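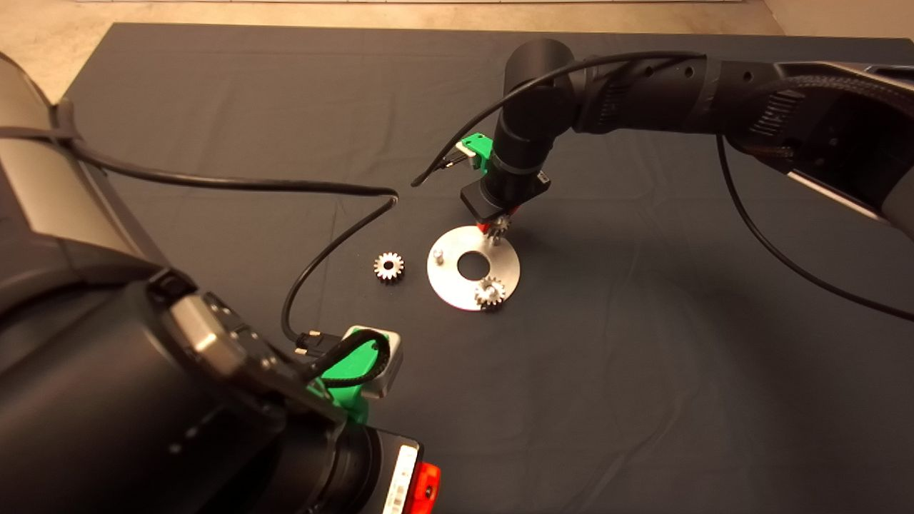

*Gears, a plate and a peg, on gray cloth.*

Fri 2 April

The first quarter is closed, or closed in the sense that I've stopped opening it. I promised a few people I'd write up how we moved from the annual budget to a rolling forecast at Werkby, and I've been putting it off for the same reason I put off the forecast, namely that it involves admitting what we did before.

What we did before was the annual budget. If you've worked in a finance department you can skip this paragraph and go lie down for a minute. Every fall I sent out a spreadsheet. The spreadsheet had 276 rows, and I know that number because a department head once wrote it on a sticky note and stuck it on my monitor without further comment. People filled in the rows with last year's numbers plus a little. I took the little out. They complained, and I put half of it back. They had known I would, so they'd doubled it in the first place. We then presented the result to the board with a straight face and called it a plan.

By February it was wrong. Everyone knew it was wrong, and we spent the next ten months explaining in writing how reality had failed to match it. I have an entire folder of variance commentary. "Timing" appears a lot. Timing is the finance word for "I don't know, but I expect it'll go away."

The thing that finally did it in was Pavliuk. They were our largest customer, they'd been with us since before I joined, and early last year they told us very politely that they were moving from 30-day payment terms to 45. Nothing else changed. They ordered the same amount and they were lovely on the phone. On the budget, which tracked sales and costs and margin in loving detail, there was no effect at all. The budget thought we were having a great spring.

The bank account had a different opinion. I'd like to say I saw it coming, but I was busy writing commentary on travel expenses, which were under budget. Timing.

So I sat down with Gervasio Garrido, who runs operations and has a low tolerance for spreadsheets he didn't make, and we sketched out what we'd want to know if we were starting over. I had come in with a slide. He turned it face down. His list was short. How much cash is coming in, and when. How much is going out, and when. What are we going to be short of before we can do anything about it. He wanted it looking twelve months ahead at all times, so that in April you can see next April, and he didn't want anybody arguing about stationery.

I said that was called a rolling forecast and there were books about it. He said good, then it shouldn't take long.

It took most of a year. I'll go through where the time went, because the books tend to hurry past this part.

**The numbers weren't where I thought they were**

I assumed we had good data because we had a lot of it. We run Surley for our accounting, and Surley will cheerfully give you a report on anything provided you want it sorted by something else. It knew the invoice dates. It knew the due dates. When customers really paid was in there too, but it was attached to the bank receipts, and the bank receipts had been matched up by four different people over the years with four different philosophies.

I spent a good part of last summer with 580 paid invoices, working out the gap between when the money was due and when it showed up. It isn't glamorous work. I recommend a podcast. But it was the single most useful thing I did all year, and if you take one thing from this post and then close the tab, let it be that one. Our terms said one thing and our customers did another, and they were very consistent about it. The ones who paid late paid late by nearly the same number of days every time. You could set your watch by them, if you didn't mind the watch being slow.

I had been forecasting on the terms. I might as well have been forecasting on what people told their dentist about flossing.

**People thought it was a trap**

I'd underestimated this one badly. For years I'd trained an entire building of sensible adults to hide money from me. Then I walked around announcing that from now on I only wanted their best guess, no penalty for being wrong, and we'd update it every month. You can imagine how that went over. One manager asked me who had put me up to it.

The first round of guesses came back padded exactly the way the budget always had been. I didn't cut them. I'd decided in advance that I wouldn't, and I found it physically uncomfortable, like leaving a restaurant without checking for my keys. The second round came back padded too. By the third or fourth, a couple of people had noticed that the extra wasn't getting cut and also wasn't getting them anything, and their figures quietly came down.

Yevdokiia Stelmakh in purchasing was the first to send me a forecast that went up and down from month to month like an actual business instead of dividing the year evenly into slices. I nearly framed it. She pointed out that she'd always had that version. It was the one she used to do her job. The flat one was the one she made for me.
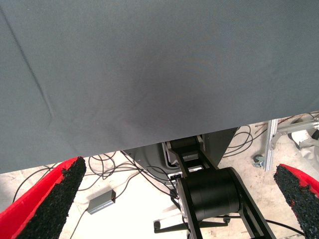 I thought about that for a while. It suggested that I'd been running the company's second-best set of numbers, at considerable expense, and that the good set had been sitting in other people's drawers the entire time. I went and asked around, and sure enough. Sales had one. The warehouse had one on a whiteboard. Gervasio had one in his head, and he'd been comparing it to mine for his own amusement.

A lot of the rest of the project was just getting those into the same place. We threw out most of the rows. What's left fits on one page if you don't care about margins, of either kind.

**The board wanted the old thing back**

Not loudly. But there's something comforting about a budget. It sits still. You can measure people against it in December, and you can put it in a binder. A forecast that changes each month looks, from a certain angle, like a finance manager who can't make up her mind.

At the first meeting with the new version, somebody asked which number was the real one. I gave a long answer with the word "dynamic" in it, and I'd like that time back for everyone involved. What I should have said is what I say now: the targets are over here and they don't move, the forecast is over there and it does, and the gap between them is what we've come to talk about. We'd been using one document for both jobs. It's very hard to get an accurate prediction out of somebody when you've told them their bonus depends on beating it.

The meetings are shorter now. I can't claim they're more fun. We did have one in January where the forecast showed a thin patch coming in early summer, and we spent the time deciding what to do about it, which in our case meant pushing back the second phase of the Clernurton warehouse and having a friendly talk with the bank while we didn't need anything from them. Banks are much nicer when you don't need anything. Under the old system I'd have been presenting the shortfall in July, with commentary.

**What I'd do differently**

I'd start with cash and leave everything else for later. I started with the full set, profit and loss, balance sheet, the works, because I wanted it to be elegant. It was elegant. It was also three months late and only I could operate it.

I'd show people the accuracy of my own guesses before asking for theirs. I eventually put up a little chart of how far off I'd been on each month's receipts, and it did more for trust than any amount of talking. There's nothing like watching the finance person be wrong in public, in color.

I'd set a rule for how much detail is worth having. Ours is now that if a line can't move the cash balance enough to change a decision, it gets lumped in with its neighbors. Stationery has been lumped. I felt a small pang.

And I'd tell the team up front how much of the month it was going to eat. The first few rounds took us more than a week each. We're down to 3 days now, and one of those is me waiting for Surley to finish exporting.

Somebody at a networking breakfast asked me whether a company our size really needs all this, and I think it's a fair question. If your customers pay at the counter and your costs don't move much, probably not. A decent look at the bank balance on a Friday might do you fine. We have long lead times, lumpy orders and a few big accounts that can each spoil a month, so for us it's been worth the trouble.

Pavliuk are still on 45 days, by the way. They pay on day 52. It's in the forecast.

I had a section here on how we handle the seasonal stock build, but it got long and Yevdokiia says I've got the freight part wrong, so that'll have to be its own post once she's finished correcting it. If you've got questions about the receipts analysis in the meantime, leave them in the comments. I'll get to them after the VAT-shaped hole in my week, which for American readers is sales tax in four states, and for me is also sales tax in four states, I just like the sound of the other one.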